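2025年1月9日 阴,晚上有一点风

我用中文写日记,语法如果有错误,请读的人原谅我。今天的工作比较多,我想趁记得清楚,把它写下来。

早上先去 Villanueva 买螺丝。这家店在河的另一边,走路去不远,但是过桥的时候很冷。我要的是 M3 的沉头螺丝,长度要比上次的短一点。上次买的太长,拧进去以后尖端从另外一面露出来,会刮到布。店员给我拿了一小袋,又问我要不要垫圈。我说要,虽然家里还有很多垫圈。我发现自己在店里总是不会拒绝别人,用中文的时候尤其不会。

然后坐车到 Trerkden。我们共用的工作间在一楼最里面,暖气修好了,可是离门近的那一边还是凉。我把电脑打开,把工具箱放在椅子上,先检查夹爪。

Skumow 是我给这个项目起的名字,没有什么意思,只是念起来好听。从去年九月开始做,目标很小:做一对手持的夹爪,人拿着它们整理衣服,同时把动作记录下来,以后让家里那条小机械臂学着做。机械臂还在我的房间里,底座没有固定好,所以现在主要的工作是夹爪和记录。

昨天晚上我重新装了夹指,今天第一件事是看它们张开的时候是不是对称。我用卡尺量了指尖到中线的距离,左边比右边大。差得很少,可是夹薄的布料时会感觉出来:布先碰到一边,被推走,然后另一边才到。我松开连杆上的螺丝,把左边往里调,再拧紧,再量。这样重复了几次。最后一次量的结果我很满意,就把它放到桌子上面试着开合,听声音。声音顺了,没有以前那个“咔”的一下。
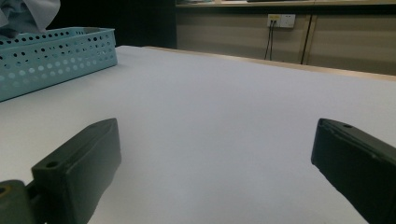 网站上有一位读者留言,说对称不应该靠手调,应该在设计里面加一个定位销,装的时候插进去,两边自然就齐了,拧紧以后再拔出来。我读了两遍,觉得这个意见很对。我现在的图纸里没有地方放销子,连杆下面只剩很薄的一层料。如果把底板加厚,重量又会增加,手拿久了会累。我回复说下一版会试,并且谢谢他(或者她,我不知道)。

写到这里我应该解释一下重量的事。第一版夹爪太重,我拿着它练习了一个下午,第二天手腕很疼,吃饭拿筷子都不舒服。从那以后我对每一个零件都很小气。手柄里面挖空了,不用的凸台也切掉了。可是切得太多,手柄会扭,人的手一用力,夹指的方向就偏。我现在的看法是:手柄可以空,夹指的根部要实。昨天换的就是根部实心的夹指,打印的时间长了很多,不过用手掰的时候感觉很踏实。“踏实”这个词我是上个月学会的,一般说人,我不知道能不能说塑料。

上午剩下的时间用来弄软件。记录程序叫 Clasik,我自己写的,写得不漂亮。它做的事情很简单:按一下键开始,再按一下键结束,把夹爪的开合程度和时间写进一个文件。问题在于时间。左手和右手的数据是分开来的,如果两边的钟不一样,后面就对不上。以前我用的是电脑收到数据的时间,但是数据在线里会排队,有时候早,有时候晚。今天我改成在夹爪的小板子上打时间,开始记录以前先对一次钟。

改这个用了很久,主要是因为我犯了一个很笨的错误:左右两块板子烧的是同一个编号。程序看到的永远只有一只手,另一只手的数据写在它上面,把它盖住了。我一开始怀疑线,换了线;然后怀疑接口,又换了接口。最后把编号打印在屏幕上才看见。我在本子上用很大的字写了“编号!”,希望下次能早一点想起来。

中午吃的是自己带的米饭和鸡蛋。吃饭的时候我把昨天的动作文件画成曲线来看,横的是时间,竖的是开合。好的动作曲线像一个平的山:张开,靠近,合上,保持,放开。不好的动作有很多小牙齿,说明人在犹豫,夹一下又松开。我的曲线里有很多小牙齿。

下午把要用的东西都摆到工作台附近,开始真正的试验。我先用两手空着做几次,不碰任何衣服,只是把夹爪从左边移到右边,再回来,看线会不会绊住。线的走法比我想的重要。如果线太紧,手伸远的时候它往回拉,人自己不注意,可是记录里会看到手在最远的地方抖。我现在让线从夹爪后面出来,沿着手臂走,留一个松的弯。 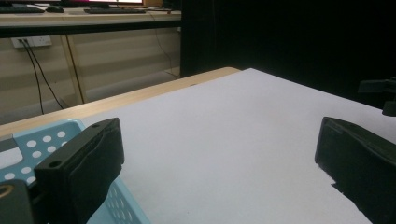 另一个读者问为什么不用无线,说现在的小模块很便宜,电池放在手柄里正好可以平衡重量。这个问题以前也有人提过,我认真地想过。无线的好处我都同意。我的担心还是时间:无线的延迟会变,今天刚刚把时间弄准,我不想马上又引进一个新的麻烦。还有电池,我不太愿意在手心里握着一块充电电池,可能是我胆子小。先把有线的做完,再考虑无线,这是我给自己定的顺序。

正式的试验从一块小的布开始。动作是夹住一个角,提起来,放进篮子。人用手做这个事情不需要想,用夹爪做就需要想很多。第一,角在哪里?布揉在一起的时候,看起来像角的地方常常只是一个折。第二,夹多深?夹得浅,提到一半会滑;夹得深,会把下面的一层也带起来。第三,什么时候放?如果太早,布挂在篮子边上,一半在里面,一半在外面。

我慢慢找到一个办法:夹爪先贴着桌面,指尖轻轻压下去,再合上。这样桌子帮我把布送进两个夹指中间。可是压得太重,指尖会在桌面上拖,橡胶垫的边会卷起来。我用的垫子是从旧的鼠标垫上剪的,背面用双面胶贴住。它的摩擦力很好,缺点是边容易翘。今天试验以后我又把边剪圆了一点。

左手负责夹,右手负责等。这句话我说给自己听了很多次,我有一个坏习惯,右手总是想去帮忙,两个夹爪就撞在一起。
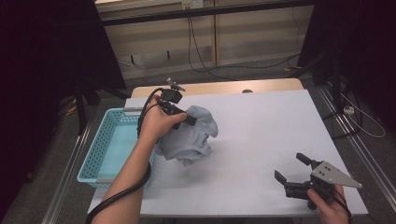
左手夹着灰布的一角,右手的夹爪还张开着。

数字记在这里,免得以后忘记。今天一共录了39次,其中有7次我标成“不用”,有的是我忘了按结束键,有的是时间对不上。剩下的我还没有仔细看。标“不用”的文件我没有删掉,只是放进另外一个文件夹。以前我删过,后来想找一个错误的原因,却没有文件可以看了,非常后悔。

时间对不上的那几次让我有点担心。上午明明已经改好了。我看了文件的开头,发现都是在我拔过线以后马上录的。拔线以后小板子重新启动,它的钟从零开始,可是 Clasik 以为已经对过钟了,没有再对。这个容易改:每次按开始键都先对钟,不管以前对没有对过。多等不到一秒钟,没有关系。我已经改了,改了以后又故意拔了4次线,每次文件都正常。明天还要再试,今天我不敢说它完全好了。

下午还有一件小事。工作间里另外有人在用电钻,桌子跟着一起震。我去请他等一会儿,他很客气,说正好要喝茶。我回来以后却紧张了,怕浪费别人的时间,结果做得更急,夹空了好几次。后来我过去说,请继续钻吧。电钻响着,我反而做得平静一些。震动在开合的曲线上看不出来,我放大看了,很平。

针织的衣服比布难得多,这个我原来没有想到。普通的布夹住就是夹住了。针织的会伸长,夹爪已经抬起来,衣服的另外一边还躺在桌上不动,然后忽然一下子全部离开桌面,手会往上跳。我试了从下摆夹,也试了从肩膀附近夹。下摆有罗纹,厚一点,夹指合上的时候感觉更结实。肩膀附近比较松,容易只夹住表面。还有毛,线头会挂在螺丝孔的边上,所以我用小锉刀把孔边都修了一遍,又用手指摸,直到没有扎手的地方。

用两只手一起提就好一些。左边夹住以后不动,右边再过来夹另外一处,然后一起往上。难的地方是“一起”。人的两只手天生就会配合,可是握着夹爪的时候,每只手都要先管住自己的扳机,配合就变差了。我练习的时候在心里数拍子,像学跳舞的人那样。
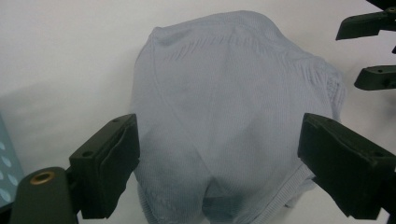 夹毛衣的时候,扳机的弹簧要用软的还是硬的?
先用软的,手指能感觉到夹住了多少东西;如果提起来会滑,就换摩擦力大一点的垫子,弹簧留到最后再换。

我把这个问答抄在本子的封面里面,是和工作间的人讨论以后整理的。以前我的做法刚好相反,一滑就换硬弹簧,结果手指很快就酸了,东西还是滑。硬弹簧还有一个问题,它把夹爪弹开的时候很猛,衣服会被甩出去一点,落的位置和我想的不一样。我的抽屉里有一整盒不同的弹簧,都没有标签,我现在分不清哪个是哪个,只好一个一个压着比较。明天先贴标签。

傍晚我拆下左边的夹指,看根部有没有裂。打印的层和层之间是最弱的地方,如果受力的方向不对,会从那里分开。我用灯照着看,又弯了一下,没有看到白色的线。白色的线就是快要裂的意思。装回去的时候,上午买的螺丝正好用上了,长度合适,拧到底以后和表面是平的。只是有一颗拧得太紧,塑料发出很小的一声。我马上停下来,退回去半圈。以后这个地方应该压一个铜的螺纹套进去,不要再让螺丝直接咬塑料。

关于教机械臂的部分,今天没有进展。我原来打算晚上把数据放进去跑一次,可是回家以后看见底座又歪了,桌边的夹子松了,整个机械臂往窗户那边低着头。我把它扶正,没有通电。底座需要一块更厚的板,我在楼道里看见过别人不要的旧搁板,应该去问一问是谁的,能不能拿。

离开 Trerkden 的时候是晚上7点,门口的灯坏了,我用手机照着锁门。车上人不多,我一直在看自己的右手,食指旁边有一个红的印子,是扳机的边压出来的。扳机的边也要倒圆。我把它加进下面的单子里。

明天要做的:
弹簧贴标签,软的放左边,硬的放右边。
扳机的边倒圆,重新打印。
画定位销的位置,看底板要加厚多少。
拔线以后的对钟再试一遍。
问旧搁板的事情。
买双面胶,家里只剩很短的一段。

另外,有一个词我今天查了字典还是不确定:“夹爪”和“夹持器”哪一个更常用?我文章里都写“夹爪”,它比较短。如果读的人觉得另外一个更好,请留言告诉我,我会把以前的也改过来。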